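Chapter 4
Friction and Grip

In April, the students of Subira Kariuki at Dudby pulled a wooden block along a bench with a spring balance. On bare wood the block began to slide at 16 newtons. When they put a rubber mat under it, the balance showed 26 newtons before any movement. The weight of the block was the same in both trials, so we must look for the cause in the surfaces.

Friction is the force which acts between two surfaces in contact and opposes their sliding. We meet it when we walk on a footpath, hold a pen or brake a bicycle. In this chapter you will learn to measure it, to calculate its coefficient, and to explain why the colour of a tyre has no effect on it but the material has.

Many surfaces are made rough on purpose, and with use they may change. Keep this in mind for Section 4.3, where we compare new and used materials.

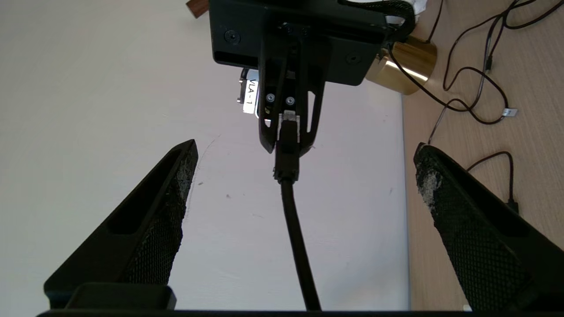 Figure 4.1 Textured black pads on two gripping fingers. Note the scuffed patches near the tips.

Before you start, revise the newton and the drawing of force arrows (Chapter 2).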